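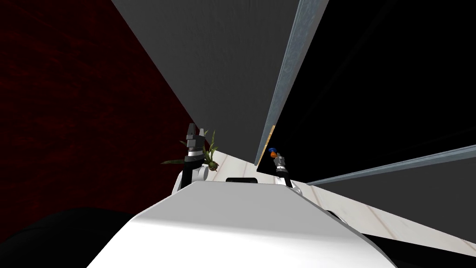

Search products Go Menu

Tindari Wool Felt Desk Mat
By Eduardo Veloso
February

I've had the Tindari under my keyboard for 45 days now and I keep finding excuses to put my hands on it! It's a pressed wool mat, dense and a little springy, with a thin cork backing that grips the desk without leaving marks. My last one (a rubbery thing I'd rather forget) curled at both front corners within a month. The Tindari has stayed flat since the first evening.

Size: 300 mm deep, 1048 mm wide
Weight: 464 grams
Backing: cork, glued edge to edge
Colors: oat, slate, moss, and a dark red called Stillness
Care: lint roller, cold water, air dry flat

The depth is what sold me. Most wide mats run so far back that they end up under the monitor stand, and then you have to lift everything to clean. With the Tindari you pull it out, shake it over the balcony, and slide it back. It takes ten seconds — maybe less if your cables are tidier than mine.

Wool does shed a bit at first. I rolled mine every morning for the first week and there was always fuzz, then hardly any. A mouse glides fine on it, slower than on plastic but very even. Coffee beads up if you catch it fast. I didn't catch it fast one Monday, and a damp cloth still got nearly all of it out (there's a faint ring by the left corner, under my notebook).

I also tried the Cinex, which is thinner and comes rolled in a tube. Nice stitching, and a good pick if you like a firm surface for handwriting, but it took days to relax and I missed the softness under my wrists. The Tekleab is leather and lovely and a whole different budget.

If you're choosing a color, get the Stillness. It looks almost brown at night and really warms up by a window. 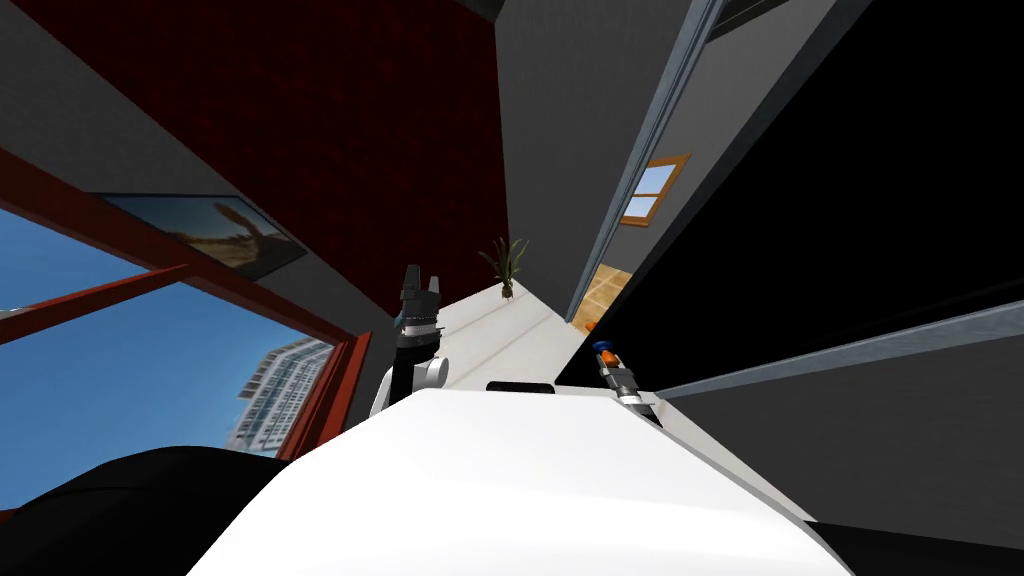
Yuk-lan Man wrote that hers pilled under the left wrist after a winter of sweaters with metal buttons, and that a cheap fabric shaver fixed it in a minute.

Comments (3)

deskbound_pat: Does the cork hold on glass? Mine slides everything.

Eduardo Veloso: It held on my glass side table, though I only tried it for an afternoon. Wipe the glass first!

R. in Duluth: Ordered moss. The cat has claimed it.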